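Trurano adds short worktop runs to its kitchen fitting range

Trurano has extended its kitchen fitting range with a worktop and splashback package for short runs of counter, available to order from February. It is aimed at small kitchens where appliances and dry goods share one surface.

The package combines a worktop with a mosaic splashback, supplied on sheets for fixing above the counter. Both parts can be ordered separately. Worktops come in 12 finishes and 3 depths. The splashback is offered in 33 colour mixes, and sheets can be trimmed on site to fit sockets and corners.
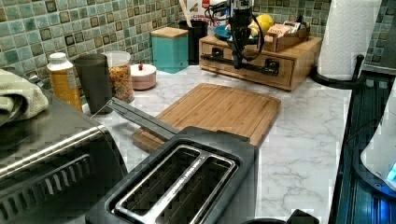 Marble-look worktop with mosaic splashback in sage green, teal and grey. Toaster, toaster oven, bamboo board and storage containers not included.

Dateo will handle distribution. Ilum, the existing fitting partner, will carry out measuring and installation. The first production batch is 3000 sets.

Orders placed before noon are processed the same day. Finish samples, fixing instructions and care sheets are available from Trurano on request.

Notes to editors: Trurano supplies worktops, splashbacks and shelving to the trade. The Jurčo shelving range is unchanged.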